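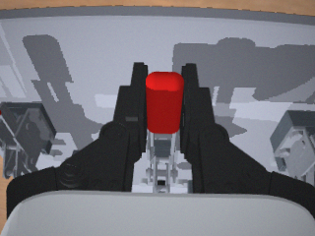 Apr 10, 2021
By Valter Solberg

If you have walked past the old creamery on Movcombe Lane lately, you may have noticed the lights on in the evenings and smelled something like warm bread and wet coats. Wednesday supper is back, and I can't tell you how happy that makes me! We had a slow first night (the soup took longer than anyone planned, and I will take the blame for that, having put the beans in late), but people stayed and talked, and by the time we got to the pie it felt like the old days again.

For those of you who are new, the supper is a potluck in the loosest sense. You bring a dish if you have one, or a loaf, or a jar of pickles, or just yourself and an appetite. Please put a label on anything with nuts in it. We eat at half past six and most folks drift home by nine, though the Pretorius Street crowd has been known to linger over the coffee pot.

A word on seating, as several of you have asked. We have the windows open and the tables spread well apart this spring, with each household at its own end, so bring a sweater. Once the nights warm up we'll move everything out to the side yard, where there is a good deal more room and the children can run around without anyone worrying about the soup. 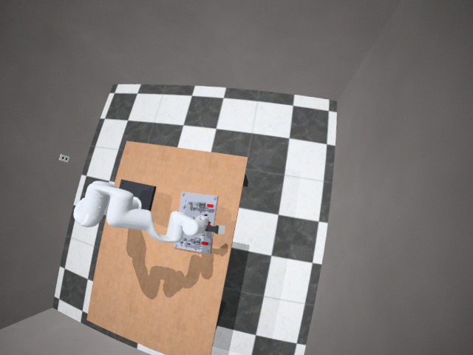 Now, the recipe box. My mother kept hers in a tin that had once held crackers, and half the cards in it were in other women's handwriting, with notes like "Too sweet, use less" and "Good for a crowd." I have wanted our supper to have something like it for years, and this spring we are finally putting one together. So far we have 77 cards, which is wonderful, although 2 of them are for the very same rhubarb cake and the cooks disagree quite strongly on the butter. We'll print both and let you decide at your own stove.

If you'd like to send one in, write it the way you would tell it to a friend. Don't fuss over exact measurements if you have never used them (my own dumplings go by feel, and always have), but do tell us where the dish came from and who you make it for. Those are the parts I like to read with my morning coffee. Cards can go in the basket by the door at supper, or you can mail them to the office.

We hope to have the booklet ready in September, in time for the harvest meal. And if anybody still has my blue casserole dish with the chipped lid, I would dearly love it back.

Movcombe Wednesday Supper | Questions? Leave a note at the creamery office | © 2021 Movcombe Wednesday Supper | Back to top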